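Visit report: open afternoon at the Kivow suturing skills lab, Ciltham

The skills lab at Kivow's Ciltham site opened its doors for an afternoon in February. I write mostly about workshops and small manufacturers, and I went because the invitation mentioned that the practice pads are cast on site. I have no medical training, so this report covers what a visitor could see and follow.

Getting there was easy enough. The bus from Flesilcombe stops at the end of the access road, and the walk from there is 11 minutes on a sidewalk that gives out halfway. Parking is at the back, by the loading dock, and the entrance is on the other side. Check-in was at 1:30. We were given a paper badge, a floor plan and a sheet of rules, the main one being no drinks past the second door. Coats went on a rail in the corridor. There were 17 of us in my group, mostly nursing instructors and people who buy teaching supplies, along with a few students.

The tour began in the casting room. The pads are poured in shallow trays and left to set overnight. The surface texture comes from the mold, and the lab keeps several molds with different degrees of roughness. One shelf held rejected pads that visitors were allowed to handle. They were heavier than I expected and slightly tacky, and pressing a thumb into one left a dent that filled back in slowly. A fair amount of the talk here was about color. Early batches were too pink, and the trainees complained that they looked like erasers. The present mix is paler. The lab casts 235 pads in a normal month and more before exam season, when the colleges all order together.

From there we went down the hall to the suturing room, where the exercise is done on pads with the cuts already made. The edges are formed so that they stand up a little on either side of the slit, and the flesh along them is reddened. The needle is a thin curved one, held in the jaws of the needle driver, and the thread is teal green and easy to follow against the pad. The point goes in beside the slit, and a good part of the skill is in choosing how far beside it.
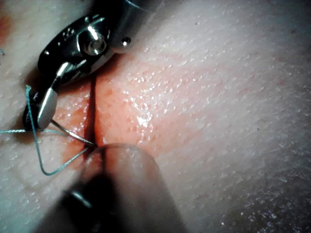 Too close to the edge and the stitch tears out when it is tightened, a visitor next to me remarked, and too far away and the edges roll under. She thought most beginners err on the close side, and that a pad with raised lips makes the mistake easier to see than a flat one does.

The guide agreed with this and passed around a tray of old pads with torn stitches. On most of them the damage was plain even to me. The hole had turned into a short groove running toward the cut. There were also pads where the stitches had been pulled so tight that the surface puckered.

After that we had a break in the canteen, which was coffee, tea and a plate of oatmeal bars. The display in the canteen was about the Hauksdóttir stitch chart, a wall poster the lab uses in all its rooms. It shows bite distance, spacing and knot throws in one large grid, with the common errors printed underneath. Copies were on sale, and I bought one. It is bigger than it looked on the wall and came rolled without a tube, so bring something to carry it in.

The second session was on interrupted sutures. In this method each stitch is tied and cut separately, so that a line of closure is made up of small independent knots. It is slower than a running stitch. The advantage, as it was explained to us, is that one bad stitch can be taken out and done again while the others stay as they are. One pad had four finished sutures in a row along the closed part of the cut, each with its knot and cut tails standing up from the surface. The tails were uneven, and those on the last knot at the right were the longest. Further down was a cut with its edges still apart and a smear of red at its lower-left end.
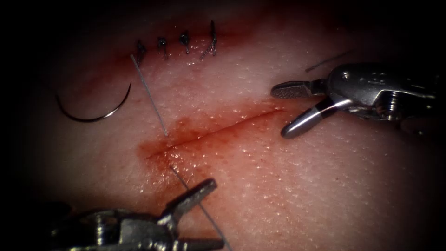 Tail length takes up more of the teaching than I would have guessed. Cut short, the knot can slip. Left long, the tails get caught in the next stitch and have to be picked out. The chart gives a figure for each thread size, and trainees are marked on it. Spacing is marked too, with a clear plastic ruler laid beside the row after the last knot is tied.

The red stain is mixed in the same building. It is a thickened dye, and the lab has spent some time getting it to run properly. If it is too thin it floods the surface and hides the cut. If it is too thick it sits in beads. On the pads we saw, it had spread out from the cuts and thinned at the margins, where it settled into the pores as small reddish specks. The guide said the stain does not wash out of cotton, and there was a box of aprons by the door.

We finished with pads carrying two incisions. The light blue thread shows up well beside the red. On the left-hand cut, still open, the stain reached out across the pad on both sides.
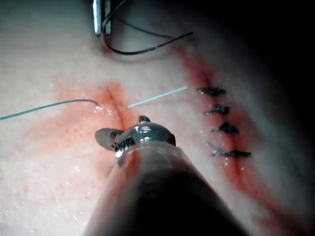 Why put two cuts on one pad, one of the students asked, when the second is always done with tired hands? He would have preferred single-cut pads at a lower price, and several others in the group nodded at that.

The reply was that instructors want the comparison. A first and second attempt on the same pad can be laid in front of the trainee side by side, and the pad costs nearly the same to cast either way. Single-cut pads can be ordered, with a minimum order of 300.

The shop by the exit sells pads, thread and the stitch chart, and takes cards only. The last bus back to Flesilcombe leaves at 5:10, and the tour overran by a quarter of an hour, so anyone relying on it should ask for the earlier group. The next open afternoon is planned for May.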